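The case for boring examples

Vinzenz Lüthi and I have been arguing for most of a year over what a good example is. He thinks a good example is one where the task gets done. I think a good example is one that shows the learning system something it doesn't have yet, and that a lot of those look dull or clumsy to the person recording them.

The argument matters to me because of a set we put together at Trosura. The job was simple on paper. A person holds a gripper tool with a camera on it, picks up a kitchen utensil from a table, moves it, and puts it down. The system later learns from those recordings how to do the same with an arm. We collected 812 examples in the first round and were pleased with ourselves. The recordings were smooth. The people doing them had practiced. Almost every grasp landed on the middle of the handle on the first try.

Then Jonas Trummer sat down and watched them, all of them, over a few days. His note afterward was short. He wrote that we had collected one example 812 times.

He was exaggerating, but he had a point. The starting height hardly changed. The speed hardly changed. People came in from the same side because that was the comfortable side. When the trained system was tried on the bench at Bustamstead, it did fine as long as the utensil lay where our people liked to put it. Move it over by the width of a hand and the arm would reach for the old spot and close on air. It had no idea how to come back from that, since not one of our recordings had a person missing and trying again. We had deleted those.

I think deleting them was the worst decision we made, and I was in favor of it at the time. A miss looks like dirt in the data. You want to wipe it off. But a person who misses a handle does something very useful next: opens the fingers, backs up a little, looks, and comes in at a better angle. That is a skill, and the only way to get it into a set is to leave it in.

The same goes for the stretches where very little happens. In the first round we trimmed every recording so that it began just before the grasp and stopped right after the release. It made the files smaller and easier to watch. It also took out the approach, the pause, and the part where the hand moves across a bare table with the fingers open. A system that never sees open fingers over an empty patch of table has to guess what to do there, and it will guess badly.
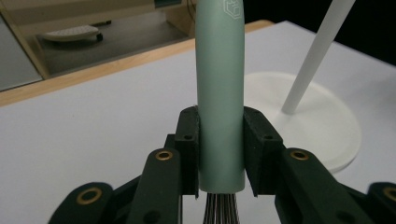
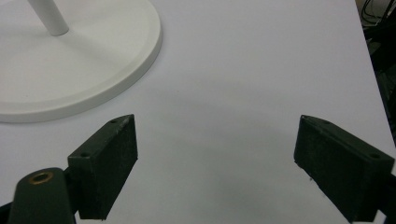

Trosura bench: a green handle held between the fingers in the first picture, the fingers open over the white tabletop in the second.

Why keep recordings in which the gripper isn't holding anything?
Most of a task is spent getting to the object and getting away from it, and the system needs examples of that part as much as it needs examples of the grasp.

Lüthi's answer to all this is cost, and I don't want to brush it aside. Every example takes a person's time. If you ask people to be varied, they slow down. If you keep the misses, somebody has to check that a miss is an honest miss and that the tool hadn't simply lost track of where it was. At Gasser, where he worked before, they ran a strict rule: clean recordings only, and more of them. He says it got them a working system sooner than any clever plan would have. I believe him. Their parts arrived in a tray, in the same place every time. A kitchen table isn't a tray.

He also worries that bad habits get copied, and there he is right. If a third of your people let the utensil slip before they set it down, the system will learn to let it slip. So I am not asking for everything to go in. A drop caused by carelessness can go. A recording where the person was chatting and waving the tool at the ceiling can go. What I want kept is the honest attempt, including the part that went wrong and the part that fixed it.

For the second round we did it my way, or closer to it. There were 415 examples, a little over half the earlier number. We asked people to start from a different spot each time and gave them a card with the spot written on it, because people who are told to be random will settle on the same three places within the hour. We left the beginnings and ends alone. We kept 102 recordings that had at least one missed grasp and a recovery in them.

The system trained on the smaller set was better at finding the handle when it had been moved, and it could try again after a miss. It was also slower, and it sometimes hesitated over a grasp that the first one would have made without fuss. Lüthi brings that up whenever he can. I suspect some of our people hesitated too and we taught it that, which is a fair mark against me.

I would still make the same choice. Slow can be worked on. Reaching for a spot where nothing is, over and over, can't be fixed by adding more recordings of the same comfortable grasp.

What I'd like to see changed is how these sets get talked about. The number of examples is always the first thing in the report, and often the only thing. I would put other figures next to it: how many starting points, how many people, how many recoveries, how much was cut and by whom. The Vosstead group asked us for a plain count in December and we sent them one. I added a page on what we had thrown away. They haven't said whether they read it.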